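Extractor hood rattle and cold draught, flat kitchen, ticket still open

Posting this as a running log, partly for the Pronwood support people who asked me to write it all down and partly for anyone else in the building who's got the same racket going on.

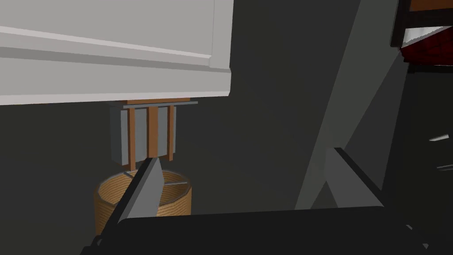
So, the background. The kitchen went in when the flats at Novside were done up, all Pronwood units, with an Asfaw extractor that vents out through the back wall. It was fine through the first winter. Then one night I got woken up by what sounded like someone drumming their fingers on a biscuit tin, quite fast, then stopping, then starting again. I got up, turned the fridge off, turned the boiler off, stood in the dark in my socks like a fool, and it was still going. The extractor wasn't even switched on!

My first message to support said "the hood makes a noise when it's off" and I got the standard reply asking me to clean the grease filter. Fair enough, it did need it. I soaked the filter in hot water and soda crystals, left it on the drainer overnight and put it back the next day. Noise exactly the same. Cleaner, though.

What I told them in the second message, copied here because it has the useful bits in:

Noise happens with the fan off and the light off.
Noise happens more when it's windy, and nearly always when the wind is coming up from the car park side.
With the fan on the lowest speed there's no rattle at all, only the usual hum.
There's a cold draught on my forehead when I'm stood at the hob. You really notice it in the mornings.
The smell of next door's cooking comes in now and then. (They cook very well, so this is the least of my complaints.)

Their answer was that it could be a loose fixing, and would I check the screws holding the hood up. I did. One of them took a bit of a turn, the others were tight. I also pushed a folded bit of card down the side between the hood and the cupboard to see if the two were knocking together. Left it in for a couple of nights, one of them properly blowy, and the rattle carried on just as before. So I took the card out again and crossed that off.

Next suggestion was the ducting. This is where I got a bit more interested, as I'd never looked at it. You have to empty the cupboard, which in my case meant moving all the tins and a fondue set I'd forgotten I owned, and then there's a loose panel at the back. Behind it the duct goes up, bends, and goes out through the wall. It's the flexible foil sort, and whoever fitted it had left far too much, so it sagged in the middle like an old hammock. I don't think that was the cause of the rattle but it can't have been helping the fan. I pulled it straighter and re-taped the joint with foil tape. I'd started with ordinary parcel tape, which I do NOT recommend, it let go within a day and I had to pick all the gummy bits off.

While I was up there I had my ear against the duct like a doctor, and a gust came, and there it was, loud as anything, coming down the pipe. So the noise is from the wall end and the duct is just carrying it into the kitchen.

Told support. They passed me to Plilanlow, who did the outside vents on the whole block. Waited 8 days for a reply. When it came it was quite helpful, I'll give them that. They said the outside cover has gravity flaps, little plastic louvres that are meant to lift when the fan blows and drop shut when it stops, and that on a windy wall they flutter. They also asked for the ticket number from the other firm, the flat number (26) and which floor I'm on, and then asked for all three again in the next email.

I went round the back with a pair of binoculars, which got me a look from somebody putting their recycling out. I could see my vent quite clearly. One flap was hanging at an angle and the one under it didn't seem to be there at all. That would explain the draught, and probably the noise as well, with the wonky one slapping about on its own.

Things I've tried in the meantime:

Leaving the fan on low overnight. Stops the rattle, but then you've got the hum, and it pulls warm air out of the flat all night. Did it twice and gave up.

Stuffing a tea towel in the bottom of the duct. Worked a treat for the draught and took the edge off the noise, but you must take it out before using the fan, and I know myself, I'd forget. I tied a red ribbon round the switch as a reminder and still nearly did it on the first evening. Wouldn't suggest it to anyone with other people using the kitchen.

Fitting an inline backdraught damper. This was the best of the lot. It's a short collar with two spring-loaded half-moons inside, goes in the duct just above the hood, cost me £44 with postage. The springs hold it shut until the fan pushes it open. Mine has a faint click when it closes, which I don't mind. The draught has completely gone. The rattle is down to something I can only hear if I'm stood in the kitchen with everything else off, and I can't hear it from bed any more.

One warning if you buy one: check which way round it goes before you tape it in. There's an arrow on the side and it has to point the way the air is going, so up and out. I put it in upside down first time, switched on, and wondered why the steam from my pasta was going everywhere but up. Whole joint had to come apart again. More tape, more muttering.

Where things stand as of August 2024: the damper is in and staying in, and Plilanlow have agreed the outside cover is broken and that it's theirs to replace and not mine. They can't do it from a ladder at that height, so it's waiting until they've got access equipment here for the gutters, and they're saying November for that. I've asked them to swap the flaps for the fixed sort with a cowl, if there is one that fits, and I'm waiting to hear.

Questions still open for support, if you're reading:

Is it all right to have my damper and the outside flaps on the same run, or will the fan struggle? It seems fine on the top speed. On low I'm less sure, the steam hangs about a bit.

Was the sagging duct the fitter's doing, and should somebody be checking the other flats? The lady upstairs says hers rattles as well and she'd put it down to pigeons.

Can the two firms please share a ticket number, so I don't have to keep sending the same email twice?

I'll add to this once the new cover's on. If yours is making the same noise, go and have a look at the outside vent before you empty your cupboards.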